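I almost canceled this call, and I'm so glad I didn't! The coach on the other end runs a one-woman practice called Wandstead, helping people climb out of jobs they've outgrown. She left Torkport with 40 days of pay saved and zero clients.

"I priced my first package at $180," she told me, laughing. "I was terrified someone would say yes." 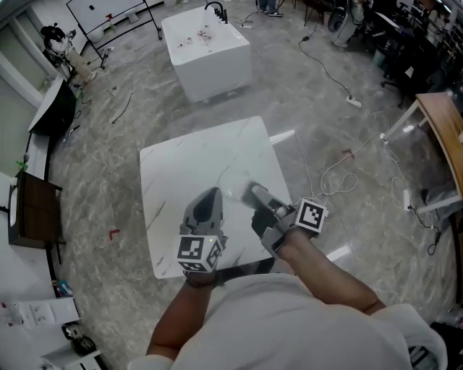
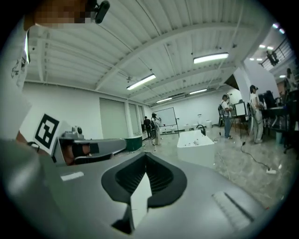

A white T-shirt and a marble-patterned tabletop (first photo); a gray gripper up close (second).

Someone did say yes, and then a few more. These days it's $600 for the same package (I asked twice, I'm nosy like that).

So what changed? "I stopped rewriting my website every night and started calling people I used to work with. Old coworkers, mostly. They already trusted me."

She's opening a small group program in November, and she still does her own invoices.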